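# Teaching two arms to fold a towel

In the workshop of Trateo in Toledo, a person moves one pair of arms, and a second pair copies the movement over a white table. The company records these movements and uses them to train its own software, which is called Fandodero. I spoke with the operator who has made most of the recordings.

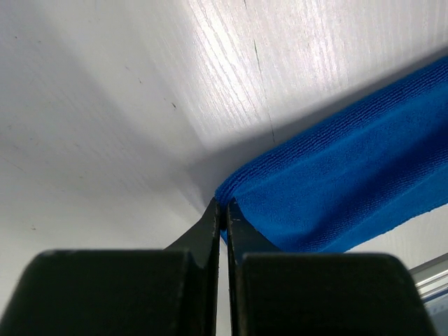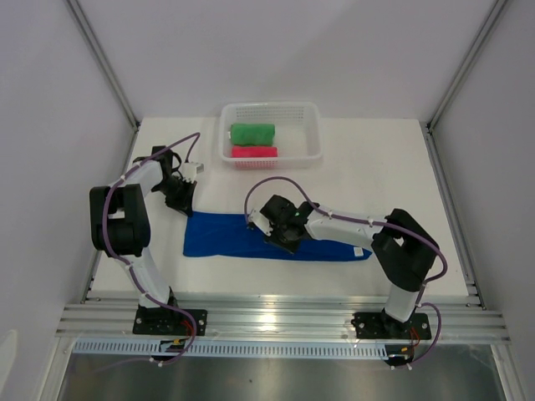
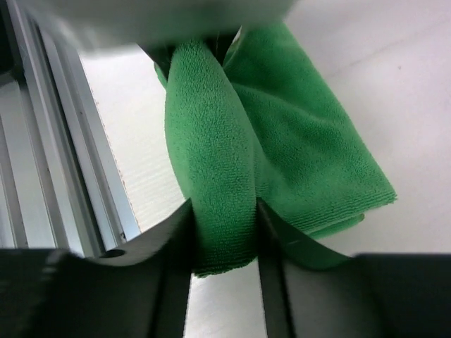 Towels at the Trateo table, in green, blue and pink-red.

*Grosalon, issue 87, page 5*

"The first week I was fighting with it," the operator told me. "You want to pull the cloth like at home, fast. But the arm has no feeling in the fingers, so I must look instead of feel."

The recordings began in August, and the team has kept 569 of them. I asked what makes one bad. "When I hesitate," was the answer. "If I stop in the air to think, the robot learns to stop in the air also."

Do both hands work equally? "No. I am right-handed and you can see it in the data. So for five days I started every fold with the left."

The operator prefers remote control to pushing the arm directly by hand, a method the team tried before. "With my hands on the arm, I was in front of the camera all the time. And it is heavy for the shoulder."

For the next set they want thicker cloth, and shirts after that. "Shirts have sleeves," the operator said, and asked me if I fold mine.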